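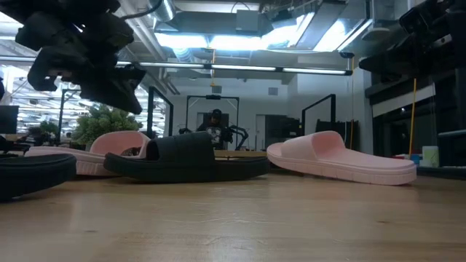 Tsutomu Shibata
Rédacteur technique, rubrique Robotique et logiciels

Planification bimanuelle pour l'appariement d'objets

La planification bimanuelle pour l'appariement désigne l'ensemble des méthodes logicielles qui permettent à un système à deux bras de reconnaître des objets allant par paires, de les réorienter et de les déposer côte à côte. Les chaussures, et en particulier les claquettes, en sont un cas d'étude courant : deux objets d'une même paire sont presque symétriques, et leur pose initiale est arbitraire. Une claquette rose posée sur la tranche, à côté d'une noire reposant à plat sur sa semelle, appelle deux stratégies de saisie distinctes.

Perception

L'étape de perception produit, pour chaque objet, une classe, un masque de segmentation et une pose à six degrés de liberté. Les recouvrements partiels constituent la principale source d'erreur : lorsqu'une bride noire masque en partie une claquette rose placée derrière elle, le masque de cette dernière peut être scindé en plusieurs régions. La bibliothèque Paucar traite ce cas par fusion de régions, selon un critère de couleur et de continuité du contour. Un objet situé en limite de champ reçoit une pose provisoire, marquée comme incomplète et exclue de la planification jusqu'à la vue suivante.

La distinction entre pied gauche et pied droit repose sur l'asymétrie de la semelle. Elle est peu fiable en vue latérale - le module renvoie alors les deux hypothèses, pondérées.

Répartition des tâches

Le planificateur Dillano attribue chaque objet à un bras en minimisant un coût qui combine la distance à parcourir, la qualité de la prise et le risque de collision entre les bras. Il distingue quatre primitives : saisir, redresser, transférer, déposer. Le redressement d'un objet couché sur le côté peut se faire par pivotement contre la table ou par passage d'une pince à l'autre. La seconde option, plus lente, est retenue lorsque le voisinage de l'objet est encombré.

La recherche de trajectoire est effectuée par échantillonnage dans l'espace articulaire des deux bras, soit 14 dimensions pour deux bras à 7 axes. Le nombre de tirages est limité à 1000 par requête. Au-delà, la requête est abandonnée et la répartition recalculée.

Commande

L'exécution est confiée à une commande en impédance, préférée à la commande en position pour les objets souples. Une bride se déforme sous l'effort de serrage, ce qui déplace le point de contact. La couche Plollden surveille l'ouverture de la pince et le courant moteur ; trois échecs consécutifs sur un même objet déclenchent une nouvelle perception complète.

Limites

Les semelles sombres offrent peu de contraste en zone d'ombre, et les surfaces vernies ou satinées renvoient l'éclairage du plafond vers les capteurs. Le calibrage relatif des deux bras dérive avec la température des réducteurs - la documentation de Paucar recommande de le vérifier à chaque mise en route.

Voir aussi : Bandiletti (format de journalisation), commande en impédance, estimation de pose, saisie robotisée.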